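Dry hands in winter: what I do at home

My knuckles go rough every winter, mostly from washing up without gloves (I know, I know). So I've stopped running the tap so hot, and I pat my hands dry instead of rubbing. Then it's a plain unscented cream while the skin is still a bit damp. I've been using the Sernus one, which comes in a 600 ml tub and lasts me for ages!
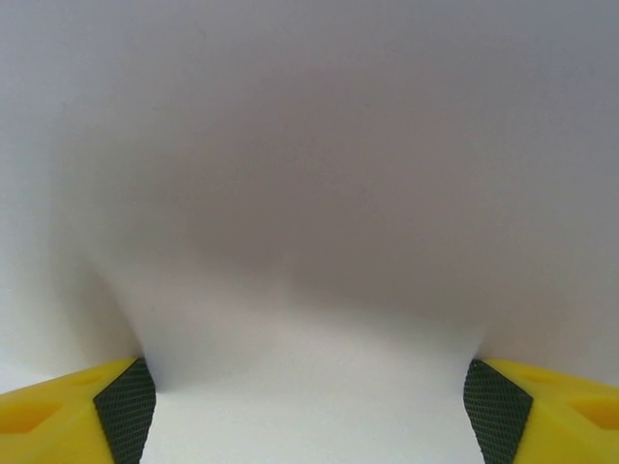
At bedtime I put on a thicker layer, then old cotton gloves for as long as I can stand them. If you can't bear gloves, even 16 minutes in front of the telly is better than nothing. Go easy on sugar scrubs, and leave them alone completely if your skin is cracked – I tried one last June and it stung like mad. Anything sore or bleeding, ask the pharmacist.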